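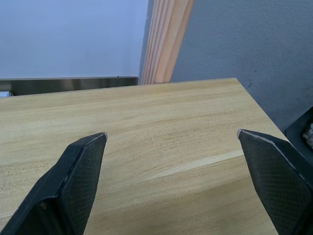

Two mesh-faced fingertips over the bench, holding nothing.

The woman who buys the robots at Stistgate would like it known that she did not ask for the job. She came to the company to run purchasing for the packing side: tape, cartons, the good labels and the bad labels. Then somebody upstairs read an article, and a line appeared in her January budget that said "automation," with a number next to it and no explanation.

"I called up and asked what it was for," she says. "They said it was for automation. I said I could see that."

She agreed to talk on the condition that I leave her name out, partly because she still has to negotiate with the people she is about to describe. We sat in the break room, where the vending machine hums in two keys, and she brought a folder of quotes as thick as a sandwich.

The first thing she learned was that the arm is the cheap part. Cheap is a relative term, and she winces when she uses it. Still, the arm has a price. It is printed in a brochure and it stays more or less where you left it. Everything bolted to the arm, and everything underneath it, has a price that depends on who is asking.

"The arm came in fine. Then there's the gripper. Then there's the fingers for the gripper. I didn't know those were separate. I thought if you bought a hand it came with fingers."

The fingers have become her specialty. Most of the work at Stistgate is small parts going from one place to another, and the only bit of the machine that touches a part is the last inch. She found that the last inch is also the bit that gets rubbed, banged and replaced. On her first quote, from a supplier called Prisora, fingertips were listed under "accessories," in the same section as a branded mug.

How often do they need replacing?

"Prisora said it depends on the application. I said, here's my application. They said in that case it depends on how you run it." She turned over a page. "So I put down 35 pairs for the year. I made that up. It's the most accurate number in the whole budget."

She spent two of those pairs in the first week, when an operator taught the arm a position that was slightly inside the table. The table, she points out, was fine. It was also the only item in the cell that came from the company's own storeroom and cost nothing, and she has grown fond of it.

Furniture, as it happens, was the subject of the longest meeting she has attended at Stistgate. A consultant from a firm called Etavness recommended a machined base plate with a certificate of flatness. The engineers were in favor. She asked what would happen if they simply put the thing on a table. There was a silence, she says, of the kind you get in church when a phone rings.

"They told me it would limit our precision. I asked what precision we needed. They went away for seven days and came back and said the table was okay for now."

"For now" is a phrase she has learned to budget for. She keeps a line for it, directly below training and above freight. It started the year at $200, which she describes as a joke that got approved. It has since paid for cable ties, a power strip, a second power strip, and a set of hex keys to replace the set that walked off.

I asked what she would tell someone in her position who had just been handed a mysterious number and told to spend it.

"Ask for the price of the second year. Everybody's got a lovely price for the first year." Her own comparison sheet has a column for it, and the column did strange things to the ranking. The lowest bid dropped to third once service visits and software renewals were in. The highest bid stayed the highest, but at least it was open about it.

The bid that won came through a reseller called Đoàn, whose salesman answered the phone and, when he didn't know something, said so. She is aware that this isn't a technical criterion. She gave it its own row anyway. The engineers had a scoring sheet with weights, and Đoàn came out at 87 on it, a point behind somebody else.

"I rounded," she says.

She is less cheerful about time. The purchase order covers a machine, and what she got was a machine plus a great many afternoons. An empty gripper opening and closing over a bare stretch of table costs the same per hour as a busy one, and there is a lot of it early on, while people work out where things should be picked up and how hard. No quote mentioned it. She now adds a block of staff hours to any request that reaches her desk, and the requests come back to her with the block deleted, and she puts it in again.

"It's a kind of correspondence," she says.

Has it paid for itself? She laughed at that long enough for someone at the next table to look over. The payback calculation she was given at the start assumed two shifts, no stoppages, and a part that never changed shape. The part has changed shape. The new one is thinner, so the fingers may have to be different, so there is a quote out for that too, with a setup charge.

She doesn't think the money was wasted. The people who used to do the dullest of the picking have stopped asking when it's going back, and one of them has started leaving her notes about what the next one should be able to do. The notes are better than the consultant's report, and shorter. She has stapled them into the folder behind the Etavness invoice.

There will be a next one, apparently. The line for next year's budget has already turned up, and this time it has two words in it: "automation, continued." She has called upstairs to ask what it's for and is waiting to hear back. In the meantime she has put down 35 pairs of fingers, and asked the storeroom to hold on to another table.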